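The Warm Setting
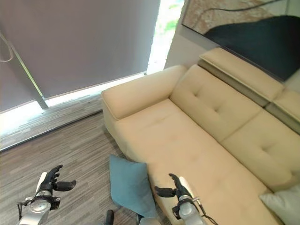
Fiction by E. Tahiri

The speakers came on a Sunday, which I took as a bad sign. Good things arrive on working days, with a form to sign.

My brother had sent them. He reviews audio equipment for a website, or he used to, and when a maker doesn't want a pair back he posts it to whichever relative has annoyed him least. The box said Vosix on the lid, and under that, in smaller letters, Nirnunis. I couldn't work out which was the firm and which was the model, and the leaflet didn't settle it. The leaflet said the speakers would learn my room.

"Learn it how?" I asked him on the phone.

"There's a microphone in each one. They listen to how the sound bounces about and adjust themselves."

"And what do they do with the rest of what they hear?"

He sighed. He has sighed at me like that since we were children, when I wanted to know what exactly the tooth fairy did with the teeth.

I put them either side of the bookcase because the cable wouldn't reach anywhere else. The leaflet wanted them 2 metres apart and turned slightly inwards, like guests at a party who have run out of things to say. Then I had to sit still while they played a rising whoop, then a falling one, then a noise like gravel being poured into a bath. A light went green. My room had been learned. It had taken less time than I needed to boil an egg, and I have lived in that room for eleven years without getting to the bottom of the draught.

My brother says a good pair costs 300 pounds and a very good pair costs 300 more than you have. These were supposed to be very good. I played them the one record I know properly, a piano recital my mother used to put on when she did the ironing. It sounded like a piano. I told him so.

"Is that all?"

"What else should it sound like?"

"You should hear the air in the hall."

I listened for the air in the hall. I heard the fridge.

There was a switch on the back with two positions, marked Clear and Warm. I am suspicious of any switch that offers me warmth. I'd had it on Clear for a week before I tried the other, late, with the lamp off, mainly so that I could report back that it did nothing. The piano moved a little further away. The top notes lost their edge. And somewhere behind the slow movement, low down and on the left, I heard an iron being set on its heel.

I stopped the record. I started it again. It was there, at the same place, a small metal knock and then the breath of steam.

Now, I know what a pressing fault is. I know that a pianist has a foot and a stool, and that halls have radiators. I know, too, that a person who has heard a record some 200 times over an ironing board will have the board in her head for good, and that it doesn't need much to bring it out. I moved the switch to Clear and the knock was gone. I moved it back and there it was. That proved only that the switch was connected to something.

I rang my brother. He was in Arnside, where he goes in March to be cold by the water, and he had the recital on his phone. He played it while I waited. I could hear it going, thin as wire, down the line.

"Which bit?"

"The slow part. After the run."

He was quiet for longer than the slow part lasts.

"Well, these are only phone speakers," he said.

"That isn't what I asked."

"It's a pedal. It'll be a pedal." Then, after a while -- "Does she do the collars first, on yours?"

I said you couldn't tell that from a recording, and that he of all people ought to know it. I said the whole business of warm and clear was a trick with the bass, and he said yes, more or less, it generally was.

I haven't sent them back. The draught has got worse and I've had to push the bookcase along the wall, so by rights they should be made to learn the room again. The light on the left one has been flashing since Tuesday to tell me so. I've put a bit of tape over it.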